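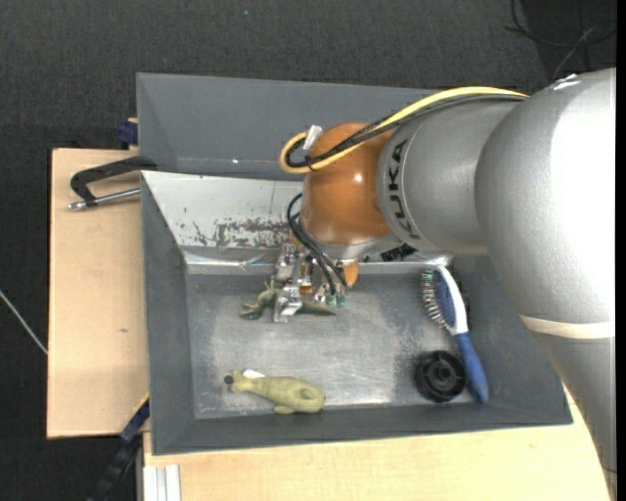

Bin-picking cell back in service after cable and gripper work

GRELTITZ - The bin-picking cell at the Junura returns workshop is running again after a rebuild of its cable routing and a full check of its gripper, the company said.

The cell sorts mixed household goods and toys out of returned parcels. It is built around a KUKA arm that picks from gray bins clamped to a wooden base. Junura opened the Greltitz workshop last December and has run the cell on most working days.

Technician Widad Nasrallah, who looks after the machine, said the trouble started with short dropouts in the gripper signal. The arm would reach into a bin, close on an item and then stop with a fault before lifting. Restarting the controller cleared the fault, but it came back more often each week. By the time the cell was taken down for repair it had logged 27 stops of the same type.

"We changed the gripper first and it made no difference," Nasrallah said. "Then I moved the wrist by hand with a meter on the line, and I could see the signal drop out whenever the last joint turned past a certain point."

The fault was traced to a thin signal cable that had been tied too tightly near the wrist. When the joint turned, the tie held the cable in place and the conductors inside took the bend. The outer jacket showed no damage.

Nasrallah replaced the cable and gave the new one more slack. The heavier lines were taken off the arm, inspected and put back with a wider loop. The work took 4 days, most of it spent waiting for parts from Donel, the supplier that put the cell together.

The gripper was cleaned and its fasteners were tightened to the values in the Donel manual. The finger plates were measured and kept. They will be looked at again at the next service.

The bins were also put back in position. Picking depends on the floor of each bin being where the controller expects it, and one clamp had worked loose enough to let a bin shift by a few millimeters. The clamps are now checked at the start of every shift, and a pencil line on the wood shows where the bin corner belongs.

After the repair, the cell was given a test run of 2,840 picks using a mix of hard and soft items. It completed 2,196 of them on the first try. Nasrallah said the rest were ordinary misses, mainly items lying against a bin wall or partly under something else, and that the signal fault did not show up during the run.

"Misses we can work on in the software," she said. "A cable that lets go in the middle of a pick is a different problem."

Junura has added the wrist cables to its monthly inspection list. The arm is moved slowly through its full range with the gripper empty while a technician watches the loops for rubbing or pulling. Cable ties near the last joint have been replaced with fabric straps.

A second cell of the same design, at the company's Cervantes site, will get the new routing during its next planned shutdown. It has not reported the fault.

Last updated: September 4, 2020

Print this article
E-mail this article

Related items
Junura opens returns workshop in Greltitz
Donel updates service manual for picking cells
Cervantes site to add evening shift
Loading dock repairs finished at Greltitz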